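Search this site
Enter keywords

Worgate Cricket Streaming: Frequently Asked Questions

Category: Help > Watching Matches > Season Pass

Last updated December 6, 2023

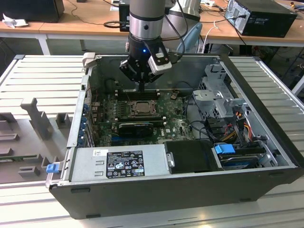
These answers cover the Season Pass, single-match tickets, and what happens when play is delayed or called off. If you bought your pass through a cable provider, some of the billing answers will not apply to you.

Which matches are included in the Season Pass?

All home matches in the Shibata Trophy, including the semifinals and the final when they are played at a member ground. Away matches are included when the host club has agreed to share its feed. The schedule page marks these with a green dot once the agreement is signed, usually a few days before the match.

Is the Era Cup included?

No. The Era Cup is sold separately by its own organizers. We carried it in past seasons and some old links on this site still mention it. We are removing them as we find them.

Can I buy a single match?

Yes. Single-match tickets go on sale 6 days before the first ball. A ticket for a multi-day match covers every day of that match. You can't buy one day of it.

If you buy a ticket and later decide on the Season Pass, write to us within the same month and we will take the ticket price off the pass.

How many devices can I watch on?

You can sign in on as many as you like, but only 3 can play video at the same time. If you get the "too many streams" message and no one else is watching, sign out everywhere from the Account page and wait a few minutes before signing back in.

What happens if a match is rained out?

Season Pass: no refund for individual matches, as the pass covers the whole season.

Single-match ticket: if no ball is bowled, you get a credit for the full price. If play starts and is then abandoned, there is no credit. A match moved to a reserve day stays on the same ticket.

Why is there no commentary on some matches?

Smaller grounds send us one camera and the field microphones, nothing else. Skarnel is the main one people ask about. The press box there has no line out, and the club hopes to have one by next season. Until then you will hear the crowd, the players — and the wind, most days.

The scoreboard on my screen is wrong. Who fixes it?

The on-screen score comes from the official scorers. During a review or a change of innings it can fall behind by an over or more. If it stays wrong after that, use the Report button under the player and include the over number.

Can I watch replays?

Full replays go up the morning after the match and stay up until the end of the following November. Highlights stay up longer. Replays of abandoned matches are not posted.

Can my club or bar show the stream?

Not with a personal pass. Public showings need a venue license. The standard license covers rooms holding up to 900 people. For anything larger, contact us before you advertise the event — the ground owners have to approve it, and that can take a while.

How big is the audience?

Sponsors ask this more than viewers do. Last season's Shibata Trophy final had over 3000 viewers at its peak. We don't publish figures for other matches.

How do I cancel?

Go to Account, then Passes, then Turn Off Renewal. You keep access until the season ends. Deleting the app does not cancel anything.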